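Gilleo Members' Forum
Board: Data Collection Practice
Topic: Acceptance rules for the dish-clearing set

nimska_records wrote:
28 Jun 2026

Colleagues,

The tabletop dish set now stands at 1,864 accepted demonstrations. Before the next release is prepared, the records group wishes to settle a matter left open in February, namely whether layouts with mugs lying on their sides should be counted together with upright layouts or kept as a separate group. Our present rules are silent on the point. Operators have been applying their own judgment, and the labels differ from one shift to the next.

A view from the head camera is attached for reference. Both mugs are on their sides and the bowl is tilted on its plate.

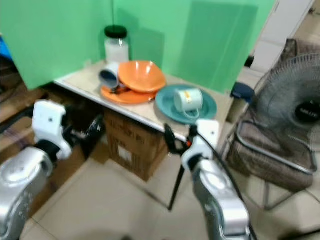
Head view, both arms short of the table.

Members are asked to state a preference and to give grounds for it.

plornetti_ops wrote:

Our station favors a single group. The learning system will not be told in advance whether a mug is upright, and we see little value in a division that exists only in our own paperwork. A separate group also means a second review queue, and we have 2 reviewers.

e_ardeleanu wrote:

I must respectfully disagree with the previous member. In my own review of 769 episodes, the sideways mugs were by far the most frequent source of disputed labels. One operator records "grasp handle," another records "insert and lift," and both are describing a fair attempt at the same task. If these are merged without a note, the written instruction attached to the episode ceases to mean anything.

The next view shows the difficulty. The right gripper is holding a black tool with its tip in the mouth of the mug on the teal plate. Under the current wording I could not say which label applies.
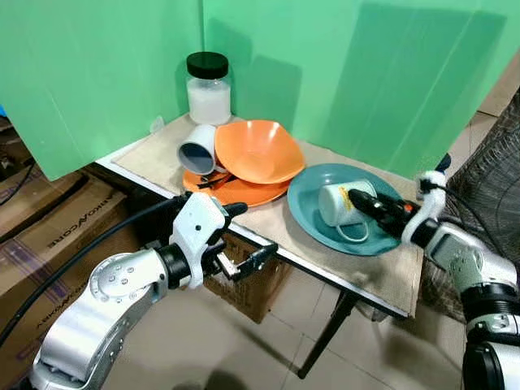 Filed under: Labeling and Review

plornetti_ops wrote:

That is a fault in the wording of the labels. It may be corrected without dividing the set. I would support a new label, "contact inside rim," to be used whenever a held tool enters a cup or mug.

dai_station wrote:

We can accept the new label. We would add that the orange bowl deserves the same attention. When it rests at an angle on the orange plate, our operators do not agree on whether the bowl and plate are one object or two for the purposes of the instruction. The guide says "stack." It does not say how level a stack must be.

nimska_records wrote:

The remark concerning the bowl is noted and will be opened as a separate topic. Please keep to the mugs in this one.

e_ardeleanu wrote:

I have no objection to the proposed label, but it does not answer my concern in full. An episode in which the fingers approach the handle directly should remain easy to find. From the wrist camera such an approach is quite plain: the other arm's fingertips are just above the teal plate and directed toward the mug. The price sticker is also in view, and I would ask stations to remove stickers before recording. A system may learn to look for the sticker.
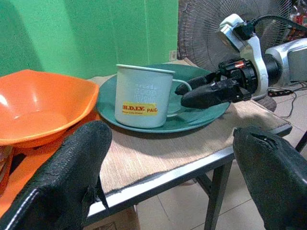 Collection Guide, Issue 20

The passage that governs this is in the issue named above, under "Approach and Contact." It requires the operator to name the part of the object being approached. It makes no mention of the position of the object, and I propose that one field be added: upright, on side, or inverted.

plornetti_ops wrote:

A field is acceptable to us. A field is not a separate group, and on that basis I withdraw my objection. I do not agree about the stickers. Household dishes carry stickers, and a set made up only of clean mugs will serve its users poorly.

dai_station wrote:

We side with Plornetti on stickers, provided that the same mug does not appear with the same sticker in every session. Some should be recorded with and some without.

e_ardeleanu wrote:

I would accept that arrangement if it were written into the guide. At present it would be left to chance.

nimska_records wrote:

The position field and the label "contact inside rim" will go forward as draft changes. The sticker question remains open. Stations holding mugs with printed marks or stickers are requested to list them in the equipment sheet, with one line for each mug, and to send the sheet to the records group before recording resumes.

dai_station wrote:

Will episodes already accepted need to be relabeled?

nimska_records wrote:

Only those containing a mug on its side. A list will be sent to each station.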